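Open day at the Sosavent workshop, Huvley

We'd been meaning to get to one of these for ages, and on the Tuesday we finally did, coffees in hand and a good bit early (the doors open at 4). Hendrik Prins met our little group and took us straight through to the bench where the handheld grippers are looked after, which was the part I'd been hoping for!

Toon Boersma does most of the upkeep, and he was lovely about all our questions. Each gripper gets a full check every 3,000 grasps — pads off, pivots cleaned, a dab of grease, pads back on — and then it goes through what they call the Golberg check. You start with the jaws wide open beside a tennis ball and see that both tips sit level before you ever close them.

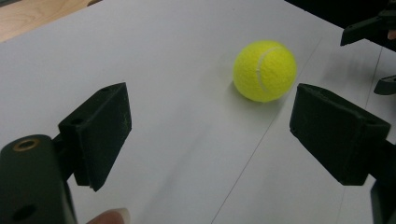 Pads and spares

The black pads are the bit that wears, and Toon changes both at once even when only one looks tired. He keeps the old ones in an ice cream tub, over 265 of them by now, and sorts through them with Farah from the design side to see where the edges go first. I had a favourite, a badly chewed one from February. We stayed 2 hours and I could happily have stayed longer, but the bus home is hourly after six and my colleague had left her umbrella in the foyer.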